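Stock import says "completed" but part of the catalog is missing
Product: Kurnomix Catalog, hosted plan
Account: Pilleo (toys, shelving, household)
Category: Import / Export
Priority: Normal (changed from High by support)
Status: Open, awaiting vendor

9:12 a.m. Customer
We moved our product list over from Ronura in March. The export file has 1243 rows, not counting the header. Kurnomix took the file, showed a green bar, said "Import completed, no errors" and put 889 products in the catalog. I would like to know in what sense that is completed.

I've already cleared the cache, logged out, logged in, and tried a second browser. I'm listing these so that the first reply doesn't have to. The number comes out the same each time, so I doubt it's the connection either.

Import log attached as text. It's one line long and says the same thing as the green bar.

9:58 a.m. Support
Thank you for contacting us. We're sorry for the trouble with your import. Large files can time out before every row is written. Please split your file into batches of 500 rows or fewer and import them one at a time. Let us know if this solves the issue.

10:05 a.m. Customer
If it timed out I'd expect the rows to stop at some point in the file and everything after that to be missing. That isn't what we have. The last row of the file is in the catalog. The gaps are scattered all the way down. Also, a timeout that reports "no errors" would be a second bug, and I'd want that one logged too.

I'll do the batches because I know the ticket won't move until I do.

11:40 a.m. Customer
Three batches: 500, 500 and the remainder. I emptied the catalog first. Every batch said completed with no errors. Total in catalog afterward: 889. So, no.

11:52 a.m. Support
Thank you for trying that. We've looked at your file and noticed it contains special characters in the supplier column (for example "Pawłowska"). Special characters can cause rows to be skipped if the file isn't saved as UTF-8. Please re-save the file with UTF-8 encoding and import it again.

12:20 p.m. Customer
The file is UTF-8. It was UTF-8 when it left Ronura, and I checked it in two editors before I opened this ticket. The first Pawłowska row is row 570 and it's sitting in the catalog right now with the ł spelled correctly. Nearly all of that supplier's products came through. Meanwhile there are plenty of missing rows with nothing more exotic in them than the word "shelf."

I don't mind being told I saved the file wrong. I'd just like the theory to match at least some of the rows that are missing.

Re-saved anyway. Imported anyway. 889.

1:15 p.m. Support
Thank you for the additional information. We're escalating this to our second-level team. To help them, please provide:
the SKU of a product that was imported correctly
the SKU of a product that was not
confirmation that you are on the latest version of the Ronura export add-on

1:31 p.m. Customer
Imported: 41207
Not imported: 0041207

Add-on is the latest version. And typing those two out one under the other, I think I may have just done second level's job. Give me a while.

2:26 p.m. Customer
OK. We have two number ranges. The old household range is plain numbers. The newer range is padded with leading zeros, and some of those numbers are the same as the old ones if you throw the zeros away. Ronura never threw them away, so we never had a clash.

I compared the file to what's in your catalog. As far as I've got, every missing row has a twin under the other range. Where both exist, only one survives, and it's the one that comes later in the file. The survivor also has no leading zeros left, even when it had them in the file. So the import looks to be treating the SKU as a number, stripping the zeros, deciding the two rows are the same product, and overwriting the first with the second. Then it reports no errors.

That would also account for the batches making no difference, as the second batch was free to overwrite the first.

I haven't proved it's the only cause. I've been through most of the list, not all of it. I'd rather not hear tomorrow that my finding was "confirmed" unless someone has run the file.

2:44 p.m. Support
Thank you, this is very helpful. Our second-level team suggests formatting the SKU column as Text in your spreadsheet program before saving. This will preserve the leading zeros.

2:51 p.m. Customer
It's a CSV. There is no cell format in a CSV. The zeros are in the file. You can see them if you open it in anything that isn't a spreadsheet. I'm beginning to suspect that second level opened it in a spreadsheet.

3:10 p.m. Customer
Did a small test, since I can't keep running the whole catalog through. Two rows, made by hand in a text editor. Same product pair as above, SKUs 41207 and 0041207, different names, different prices, no supplier, no special characters, no pictures. Result: one product, SKU 41207, name and price taken from the second row. "Import completed, no errors."

Then swapped the order of the rows. Again one product, this time with the other name and price.

Then put the letter P in front of both numbers. Two products. So the fault goes away the moment the field can't be read as a number. File for all three tests attached. It should take someone two minutes to repeat, and I would like somebody to repeat it.

I also tried adding 0041207 by hand through the product form. That works, and the zeros stay. So the catalog itself can hold them, and only the import can't. Whatever the form does differently, the answer is probably in there.
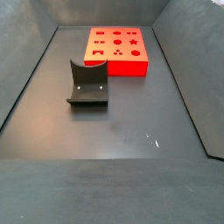 Attachment 4: red shape sorter, black L-shaped bracket in front

3:47 p.m. Support
We were able to reproduce the behavior with your two-row file. Second level has passed it to development. As a workaround, you may add a letter prefix to all SKUs before import.

3:59 p.m. Customer
Good, thank you. That's the first reply today that came from running something.

About the workaround: it'll get the rows in, I've shown that myself. It will also break every printed label and the link to our order history, which matches on SKU. So we'd be trading a catalog with holes for a catalog that doesn't match the shelves. I'm not doing that to the live shop. If you have a way to remove the prefix afterward in bulk, tell me, but please test first whether the bulk editor strips the zeros too. I have a feeling.

4:22 p.m. Support
Second level confirms that the bulk editor uses the same field handling as the import. We don't recommend removing the prefix with the bulk editor.

4:25 p.m. Customer
Right.

Things I want on this ticket before it goes quiet:
Overwriting a row must be reported. Even if you never fix the zeros, the log should say which product replaced which.
The help page for Ronura imports says SKUs are "carried over unchanged." They aren't. Please correct the page.
Priority was changed from High to Normal before anyone had looked at the file. I'd like it changed back.

4:40 p.m. Support
Your comments have been added to the development ticket. We can't give a date for a fix at this time. May we mark this ticket as solved?

4:41 p.m. Customer
No.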